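We use cookies to improve your visit. Accept | Settings

Comparing two controllers in simulation, which one to trust?
January 2024, posted by flerkton_lab

I am comparing two arm controllers in simulation before we buy a gripper from Uvunix. The task is to pick small cubes and put them on a tall box. With the position controller I get 70 good placements in a batch, with the impedance controller fewer, but it is softer at contact. Is my test fair?
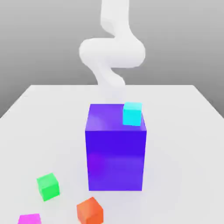 My batches use the same start poses for both controllers, only the gains are different. I count a placement as good if the cube stays for 3 seconds. I worry most about cubes like the cyan one, so near to the right edge of the purple box, because I count it the same as one in the center.

vuvgate_user
Do not count only yes or no. Save the distance from the target and the contact force at release. Also run each controller with 4 friction values. In November my ranking changed completely when I did this.

El Fassi
Position control is always better in sim. Just use it.

kestrel1905
I don't agree with "always". Check your time step first, a stiff controller can look good only by luck.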